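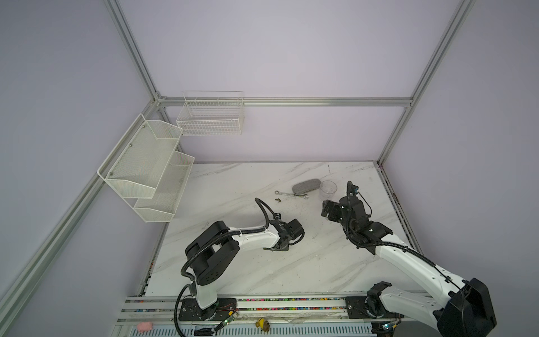 Catalog > Classroom Robotics > Club and Competition Cells > Hovstead Two-Arm Club Cell

Hovstead Two-Arm Club Cell

The Hovstead is an enclosed bench cell with two arms, sold to school clubs and college teams that enter sorting and pick-and-place events. It was laid out with the robotics club at Prindham, who still run theirs two evenings a week, and it meets the table rules for the Esden student meet in October.

Both arms ride on one linear rail along the front of the table, each on its own base plate, so a team can set the spacing to suit the task. Each arm has a gripper and a wrist sensor module. The enclosure is aluminum extrusion with plain light walls. Wire baskets hang on the inside for parts and props, and they lift off if your event needs bare walls.

The tabletop is white with a gray marble pattern. It will show scratches and marks after a season of metal parts being dragged over it. These do not affect the arms, but students training a vision model should take new pictures of the bare table every few weeks. The top is held by screws from below and can be replaced as a spare.

What clubs use it for

Most teams start with one arm and one soft object, such as a glasses case, then move on to harder things. A clear plastic cup is a good second step for the camera work. A combination wrench is a good third, as it lies flat and can be gripped well in only one or two places.
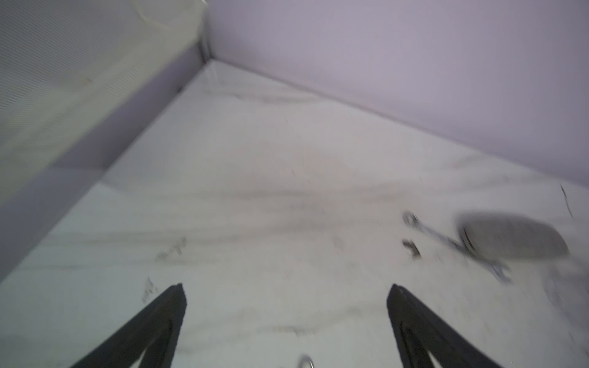 Small hardware comes last. Rings and nuts are hard to see from the wrist at speed, and a blurred view is the usual cause of a missed pick. Slow the last part of the approach before you change anything else in the program. The task cards that come with the cell are set out in this order, and the Fülöp workbook follows it too — the workbook is sold separately.

In the box

Two arms with base plates and grippers
Linear rail, vented front cover and control boards
Enclosure frame, walls and tabletop
Wire baskets with brackets
25 task cards
Spare gripper fingers, 2 pairs

A computer is not included. The club needs to supply one, along with its own objects for picking.

Size and weight

The cell weighs 106 pounds without the computer. It ships on a pallet in flat sections. Two adults should lift the rail section onto the bench, and the bench should be level and fixed to the floor or wall.

Care

Grease the rail every 3,000 cycles. The counter is on the status page of the control software. Beads and other small props get into the rail channel, so clear it with a soft brush before moving a base plate. Check the cable loops at each wrist at the same time. They should hang free through the full reach of the arm.

Ordering

Schools can order on a purchase order. Clubs ordering for the Esden meet should allow time for setup and at least a few practice sessions. Spare tops, fingers and baskets are listed under Parts.

Page updated 21 May 2021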